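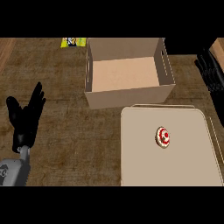
3.2 Packaging and storage losses

Figure 3. Open cardboard box on a worn wooden surface, from above (rendered).

Dried beans from the Ekov and Dafis growers were stored in plain cardboard from August onwards, no liner. Same shed, same shelf height. We started with 1000 g per box and weighed again at the end of each month, always before the morning deliveries as the doors stay open after that and the air gets damp.

Losses were small at Ekov. After 4 months the beans kept 97 per cent of their starting weight, and germination on wet paper was still good. Dafis did worse: 80 per cent germination, more split skins, a stale smell in two of the boxes. Weevil holes in a few beans, not enough to explain it. We think the Dafis crop went in too damp, but moisture was not measured at intake (it should of been) so this stays a guess.

Box type matters less than we expected. The Sturnano trial used sealed tins and found much the same pattern, with late-picked beans spoiling first whatever they were kept in. Lids were left off throughout, as the growers do at home. A closed box may well give different results, see Section 5.

One gap in the record. The Plulell scales were out of use for the second weighing and the kitchen pair was used instead; those readings are left out of Table 2 but kept in the apendix. Leaving them in does not change the order of the two sites.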